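KITCHEN CLOTHS, SPONGES AND THE SMELL

Quick one this month, am writing between loads. Last issue's bit on dishwashers got more mail than anything since the freezer thing, and most of it wasn't even about dishwashers. It was about cloths. How often to wash, what to wash with, why do they still stink. So.

First — the smell. It comes from cloths that stay damp in a heap. Over the faucet, balled up behind the soap, in the bottom of the sink (please no). A clean cloth left wet overnight will smell worse than a dirty one that dried flat. Hang it up. Spread out, one layer, somewhere air gets at it. Oven door handle is fine if the oven's off.

How often: daily if you wipe counters after raw meat, every two or three days otherwise. I keep 9 in rotation, which sounds like a lot until you have kids home in September with colds. Kobe Vermeulen wrote in from Isetthorpe to say he owns 2 and washes them in the sink each night with dish soap. Also fine! Just wring them hard and let them dry all the way.

Hot wash. Hottest the label allows. Cotton can take it, microfiber usually can't take the very top setting, so read the tag if it still has one.

NO fabric softener. It coats the fibers and then the cloth just pushes water around the counter. Same with dryer sheets. If you've already done it, run them through twice with plain detergent and a cup of white vinegar in the rinse. Never vinegar and bleach together, not in the same load, not one right after the other.

Color coding. I do blue for dishes, yellow for the bathroom, orange for counters and table. Doesn't matter which is which so long as everybody in the house knows. Write it inside the cupboard door. My sister did hers with a laundry marker on the hem instead, one dot or two dots, and that works for all-white sets.
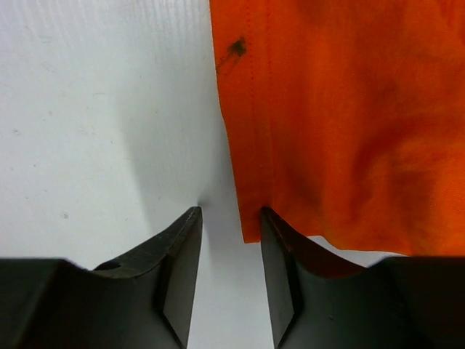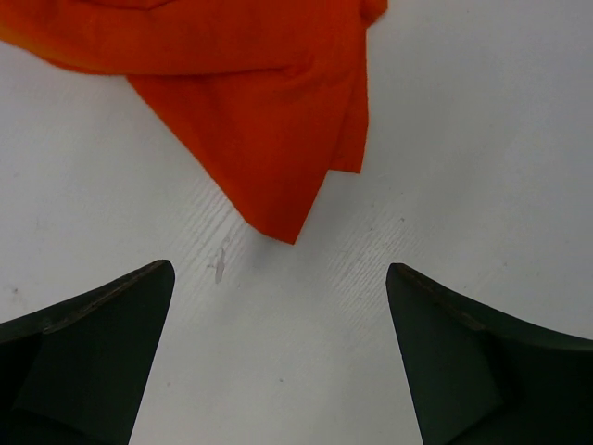

Orange is for counters and table.

SPONGES

Shorter, becuase I have less patience for them. Microwaving a wet sponge for a minute does knock some of the germs back but not all of them, and a dry one can catch fire. So wet, no metal scrubby, and let it cool before you grab it. Or just throw it out every couple of weeks. I cut mine in half, lasts longer and fits the bottle tops better.

The old sponge can go down to the garage for bikes and boots. After that, trash.

DISH BRUSHES

Three of you asked. Yes I like them, they dry fast. Stand it bristles up. The Skandberg one with the swap-out head is holding up OK, the Plemora lost bristles in the first month, and I haven't tried the Mittal so stop asking me lol. None of these people send me anything, I buy my own.

READER MAIL

Some 614 of you get this now, hello to the new ones. If I haven't answered your email it's in the pile. The question about tea stains in a thermos: baking soda, hot water, leave overnight, rinse. Lid off.

To the person with the towel that came out of the wash gray — something dark was in there with it. Oxygen bleach soak, few hours, then wash again. Might not come all the way back.

NEXT TIME

Cutting boards, wood and plastic, and when to give up on one. Send me your worst. Also still looking for a decent way to get turmeric out of a plastic tub, have tried sun, have tried baking soda paste, tub is still yellow. Replies go straight to me, same adress as always.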